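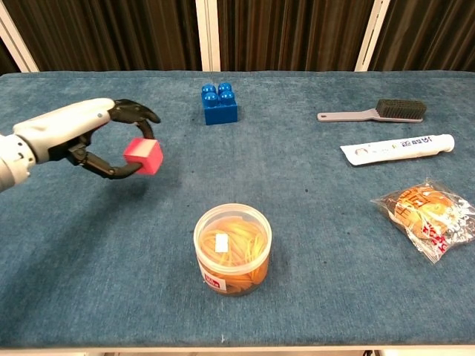

Foradis Roll-Call Voting System for Councils and Boards

The Foradis Roll-Call System records, displays and stores votes taken by town councils, county boards, school boards and other elected bodies. Each member votes from a desk unit. The clerk opens and closes the vote from a console, and the result goes to the wall display and to the meeting record at the same moment.

The system is made by Mansilla and sold and serviced in this region by Bestby. Prices depend on the number of seats. Please ask for a written quote.

Desk units

Each member has one desk unit with four buttons: Yes, No, Abstain and Request to Speak. A member can change a vote until the clerk closes it. The button pressed stays lit until then. Units may be wired or wireless. Wireless units run for 28 hours of meeting time on one charge and come with a charging case.

Members sign in with a card or a four-digit code. A unit that has not been signed in cannot vote. If a member leaves during the meeting, the clerk marks the seat absent and the quorum count changes on the console.

Clerk console

The console software runs on an ordinary office computer, which is not included. The clerk loads the agenda before the meeting, either by typing it in or by importing a text file. For each item the clerk can set:

Simple majority, two-thirds or another fraction
Majority of members present or of the full body
Open roll call, or results hidden until the vote closes
Whether the chair votes, or votes only to break a tie

A voice vote can be entered by hand. So can the movers of a motion and the member who seconded it. Recusals are entered before the vote opens, and the seat is then locked for that item – the reason can be typed in and will appear in the record.

Display

Results are sent to any screen or projector with an HDMI input. Names can be listed alphabetically, by district or in seating order. Text size is adjustable. The same picture can be sent to a cable channel or web stream.

Records

After the meeting the console produces a vote report for the minutes, with the item number, motion text, movers, each member's vote and the time the vote closed. Reports are saved as PDF and as a spreadsheet. A closed vote cannot be edited. A correction is added as a separate entry with its own time and the name of the person who made it.

Checking your state's rules

Open meeting laws differ on remote voting, posting deadlines and how long vote records must be kept. The settings can be changed to suit, but Bestby does not give legal advice. Ask your attorney or clerk's association before you adopt the system by resolution.

Specifications

Seats: up to 80 per console
Wireless range: 37 yards indoors, line of sight
Desk unit power: rechargeable battery or wired supply
Console connection: USB or Ethernet
Display output: HDMI
Warranty: 2 years, parts and labor

What is included

Desk units in the number ordered, base station, sign-in cards, charging case (wireless only), console software license, printed clerk's guide and one training session on site. Extra cards and spare desk units are sold separately. We suggest at least one spare for every body that meets weekly.

Ordering

Purchase orders from public bodies are accepted. Orders placed through the Altley office ship from there. For installations that need floor or desk wiring, a site visit is made before the quote. Wired systems ordered after February may not be installed until the summer recess – call to check the schedule.

Page updated June 20, 2018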